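Kochtöpfe pflegen: Angebranntes, Kalk und wackelige Griffe

Angebranntes löst sich am leichtesten, solange der Topf noch nicht eingetrocknet ist. Den Boden zwei Finger hoch mit Wasser bedecken, einen Esslöffel Natron dazugeben und kurz aufkochen. Dann den Herd ausschalten und den Topf eine Stunde stehen lassen. Der größte Teil lässt sich danach mit einem Holzlöffel abschieben. Bei Aluminium ohne Beschichtung kein Natron nehmen, das Metall wird davon dunkel und fleckig.

Weiße Kalkränder verschwinden mit Essig. Für einen mittleren Topf reichen 50 ml Haushaltsessig auf 500 ml Wasser. Lauwarm einwirken lassen, ausgießen, gründlich nachspülen. In gusseiserne Töpfe ohne Emaille gehört kein Essig.

Milch brennt weniger schnell an, wenn der Topf vorher mit kaltem Wasser ausgespült und nicht abgetrocknet wird. Bei Grießbrei hilft das nur begrenzt, da muss man rühren.

Beschichtete Töpfe nie leer erhitzen und nicht mit Stahlwolle bearbeiten. Ein weicher Schwamm und etwas Spülmittel genügen. Auch wenn der Hersteller die Spülmaschine erlaubt, hält die Beschichtung bei Handwäsche meist länger. Wer Töpfe stapelt, legt ein Stück Küchenrolle oder einen Filzrest dazwischen.

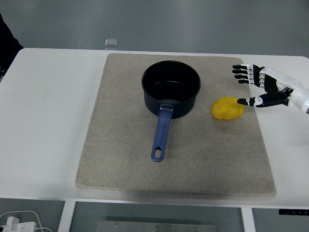
Kleiner schwarzer Stieltopf auf einer Filzunterlage.

Filz unter dem Topf schont die Tischplatte vor Kratzern. Für sehr heiße Töpfe kommt es auf das Material an: Wollfilz verträgt deutlich mehr als Filz aus Polyester, der schmelzen kann. Im Zweifel einen Untersetzer aus Kork oder Holz nehmen. Flecken im Filz mit kaltem Wasser und einem Tropfen Wollwaschmittel abtupfen, nicht reiben. Anschließend flach liegend trocknen lassen, nicht auf der Heizung.

Wackelt ein Griff, zuerst die Schraube nachziehen. Dreht sie durch, ist oft nur das Gewinde im Kunststoff ausgeleiert. Ersatzgriffe gibt es im Haushaltswarenhandel, der alte Griff sollte zum Vergleichen mitgenommen werden. Genietete Griffe lassen sich zu Hause kaum reparieren.

Deckel nach dem Spülen immer hochkant abtropfen lassen. Im Rand von Glasdeckeln sammelt sich sonst Wasser, und nach ein paar Monaten sieht man dort braune Ränder. Eine alte Zahnbürste mit etwas Zitronensäure holt sie wieder heraus.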